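How Does a Robot Pick Up a Donut?
5 min read

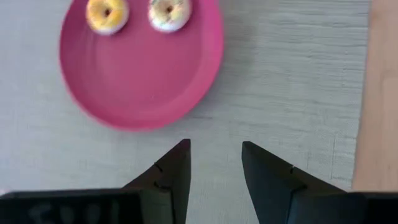 Kusum Rathore wanted to know why anyone would test a robot hand on a donut when a plain wooden block would be so much easier. Blocks all have the same flat sides, she said, so you could tell right away which hand was better.

Great question! Blocks are useful, and lots of tests start with them. But a block forgives almost everything. Squeeze it too hard and it's still a block. A donut is round, it has a hole in the middle, and it may have a top you don't want to smear. That makes it a much tougher test, and a lot more fun to think about.

Meet the gripper

A robot's hand is usually called a gripper. Yours has five fingers, but plenty of grippers get by with only two. The two fingers slide apart, the robot moves them down on either side of the thing it wants, and then they slide together. Pinch!

Try it yourself. Hold out your thumb and one finger and keep everything else tucked away. Now pick up a pencil. Easy, right? Try a grape. Try a coin lying flat on the table (that one is really hard, and it's hard for robots too).

A donut on a plate is somewhere in the middle. Its sides are curved, so the fingers have to close across the widest part or it may squirt out sideways. If it's sitting close to the rim of the plate, there's less room for a finger to fit in. And if there are two donuts, the robot has to take one and leave its neighbor alone.

Eyes near the fingers

Where would you put a robot's camera? You might say on its head, but a robot arm doesn't have a head! Many arms wear a small camera on the wrist, looking out past the fingers. When the arm moves, the view moves too – a bit like having an eye in the palm of your hand.

Wrist cameras are wonderful for close work, and they can see both fingertips and the donuts at the same time. The trouble is that they can't see much else. As the hand gets closer, part of what it's reaching for can slide right out of view. So some teams add another camera that stays still and watches the whole table.

Erkex against Plaster

Let's compare two grippers. The first is called Erkex and has hard fingers. The second is called Plaster, and its fingers have squashy pads that bend around things. Both fit on the same arm, and both get 10 tries at the same job: lift a donut, carry it over and put it down gently.

Hard fingers are very exact. Erkex can slip into narrow gaps, but it has to know just when to stop squeezing. Soft fingers are more relaxed about that, because the pads give a little. They're also fatter, so Plaster may bump the donut next door.

To be fair, you change only one thing at a time. Same arm, same plate, same starting spot. If you switched the gripper and the camera together, and the robot got better, which one should get the credit? You'd have no idea!

The part that decides

Behind every gripper is a controller. It's the computer that tells the fingers when to move and how hard to push. One called Erkomis checks the fingers 435 times every second. You can't even blink that fast! A quick controller can feel a donut start to squish and ease off before there's a dent.

So which gripper would you choose for donuts? And would you choose the same one for grapes, or for that coin? Draw your own design, with as many fingers as you like, and write down the very first thing you'd ask it to pick up.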